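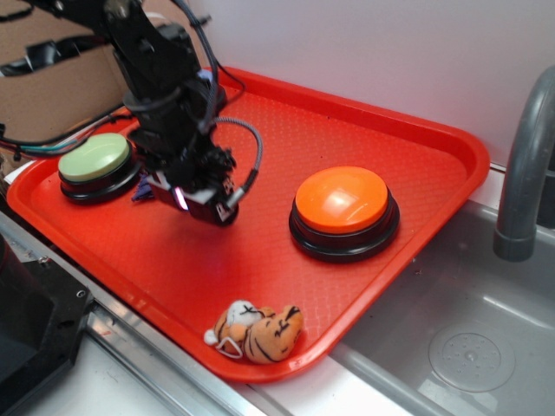 How to set up a tray game with two push buttons

This game is for small children who learn the colors. You need a serving tray with a raised lip, two big round push buttons in different colors, and one soft toy which is not bigger than your hand. I use a red tray, a green button and an orange button, and a little plush tiger.

1. Put the tray on a table or countertop where the child can reach all of it. A tray with a rough surface is better, the buttons slide less.

2. Place the buttons on the tray with a space between them, wide enough for the toy. Mine are 2 hands apart when I play with older children.

3. Lay the tiger near the front edge, on the child's side.

4. Say one color. The child presses this button with the tiger's paw and puts the tiger back to its place.

5. After some turns, say two colors in a row — "green, orange" — and wait. Do not help too early.

If the toy has a loop tag, you can leave it on. My friend Rochelle Nepia hangs hers on a hook by the loop after the game.

For cleaning, wipe the tray and the domes with a damp cloth. Do not put the buttons under the faucet.

One tray costs me less than 40 minutes of preparation for a whole month, and most of it was looking for the tiger.

Anikó Jakab, 22/06/2018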